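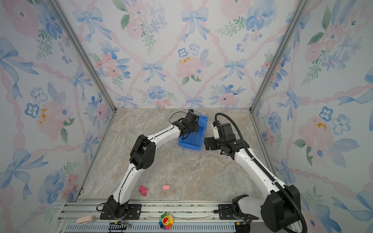 4. Control and Perception Software

4.1 Overview

The software that runs the Brarkow cell has three parts. Firnunano is the control process. It talks to the joint drivers of both arms, closes the position loop at 1000 Hz and owns every decision about stopping. Mai is the perception process. It reads the fixed camera and publishes a pose for the bin and a list of smaller objects on the floor. The planner sits between them and turns a task request into a pair of timed joint paths. The three run as separate processes on one computer and share state through a ring buffer in memory. An earlier version used a network message layer for everything, and we dropped it after finding that the two arms could receive the start of the same motion several control cycles apart.

The task in this section is the bin move. One arm takes hold of the rim, the second arm closes on the bin from the other side, and the two carry it to a new place on the floor. We call the arm that grasps first the leader and the other the follower. The roles are set for each trial by the planner and aren't tied to the left or right arm.

4.2 Approach and rim contact

Figure 1 shows the cell with the left arm leading. Its gripper reaches over the rim and the fingers appear to be holding the near edge of the bin, while the right gripper is just to the right of the bin with its jaws open toward it. The bin is tilted slightly. A tilt of this kind matters a good deal to the software, as the follower's target is computed from the bin pose and a pose that assumes a level bin puts the follower's fingers at the wrong height.

The planner therefore splits the task into four stages: leader approach, leader close, follower approach, follower close. Between the second and third stages it discards the bin pose it started with and asks Mai for a new one. If the new pose differs from the old one by more than 2 cm at any corner of the rim, the follower path is planned again from scratch. Otherwise the existing path is bent toward the new target by a small correction in joint space. The correction is cheap and finishes well inside one camera period.

The leader holds position during this time. We tried having it start to lift early, to save time, but the follower then had to chase a moving target with a delayed pose estimate. The result was a follower that arrived late and low. Holding still is slower and we kept it.

4.3 Finding the bin against a patterned wall

The cell is lined on three sides with wallpaper that carries blue bows, pink and blue flowers, green sprigs and ribbons in a diamond lattice. The bin is blue and the floor has a marble pattern with lighter and darker veins. Color alone is a poor cue in this setting. Our first detector thresholded on hue and then fitted a box, and it would now and then merge the back edge of the bin with a bow on the wall behind it.

Mai now works in three steps. It first masks out everything above the floor line, using the corner posts and the front rail as fixed references for the camera pose. The posts are bare aluminum and easy to find, and the lines they make are long enough to give a stable fit. It then runs a segmentation network on what remains, with the mask grown upward by a margin so that the top of the bin isn't lost. In the last step it looks for the vertical ribs on the bin sides. The ribs give a repeating edge signal that nothing else in the cell has, and we use their spacing to recover the yaw of the bin and their slope to recover its tilt.

The shadow of the bin on the floor was a second source of error. The network tended to include it, which pulled the estimated center toward the shadow side. Training with shadows labeled as their own class fixed most of this. We also reject any region with no rib signal in it, and that takes care of the rest except when a gripper covers most of one side.

Occlusion by the grippers is common late in the task, when the two face each other across the bin. We render both arms from their joint readings, project the result into the camera view and treat those pixels as unknown. The cables need separate handling. The right arm carries a thick corrugated hose that follows the link and curls over the top of the gripper, and the left wrist has a thinner cable looping over it. Neither has a pose that can be read from the joints. Nhung Cù wrote the cable model now in use, which sweeps a fixed-radius tube along the link and adds a looser envelope near the wrist. It is larger than the real hose in most poses. For masking this does little harm, as a few lost pixels of bin change the estimate very little.

4.4 Other objects on the floor

Small objects are left in the cell during bin trials. In Figure 1 there are two small pink toys on the floor between the left arm and the rail, one of them a crumpled plush shape and the other a pig, and a flower-shaped toy with rainbow petals sits on the rail between the bases. Mai does not name these objects or estimate a full pose for them. It publishes a footprint and a height bound for each, and the planner treats them as short columns to be avoided.

Pink toys and pink flowers in the wallpaper could be confused in principle. In practice the floor mask removes the walls before the object step begins. The failures we did see came from the lower edge of the back wall, where a large rose sits just above the floor line. With a small error in the camera pose, part of that rose falls below the mask and is reported as an object. The planner then keeps the arms away from a patch of floor that is clear. We added a rule that a region touching the floor line must also keep its shape when the mask is shifted up or down by a few pixels. Real objects pass this test and the rose does not.

4.5 Coordination between the arms

Each arm has its own trajectory, and both are indexed by one shared phase variable. Firnunano advances the phase at every control cycle. If either arm falls behind its reference by more than a set limit, the phase slows for both, and if the error keeps growing the phase stops. The arms never run on separate clocks while they share the bin. This costs some speed when only one arm has trouble, but it means that a pause leaves the grippers in the same relation to each other as before.

Collision checks are made twice. The planner checks the full path against the links, the walls, the rail, the posts and the object columns. Firnunano then runs a much coarser check online using capsules around the links. The online check looks a short distance ahead along the phase and scales the speed down as the smallest gap shrinks. During the follower approach the gap between the grippers has to become small, so pairs that involve the two grippers use a lower limit in that stage only. The lower limit is switched on by the planner's stage label and switched off by Firnunano itself when the label changes or when no planner message has come in for several cycles.

The cable envelope is used in the offline check as well, and here its size does matter. With the full envelope, many good follower paths were rejected near the right wall. We let the envelope overlap the wall by a fixed amount, on the grounds that the hose is flexible, and keep it strict against the other arm — a hose caught between two grippers is a problem that the software has no way to detect until motor currents rise.

4.6 Results for the bin move

We ran 80 trials with the bin placed by hand in a new position and yaw each time. A trial counted as a success if both grippers held the rim and the bin reached its target without touching a wall or another object. There were 13 failures. Most of them came in the follower approach, when the pose returned after the leader closed had the right yaw and the wrong tilt. In these cases few ribs were left in view, and the slope fit rested on one face of the bin. The remaining failures were spread over planner timeouts near the rear corners and one driver fault that had no connection to the methods described here.

Replaying the logs with the tilt taken from the leader's wrist pose, and only the yaw taken from the camera, brought the follower target within tolerance in most of the tilt cases. We have not yet run this version on the arms. It assumes that the rim does not slip between the fingers, and the present grippers give no direct reading of slip. The logs and the replay tool are kept in the Witisden repository together with the planner settings used for these trials.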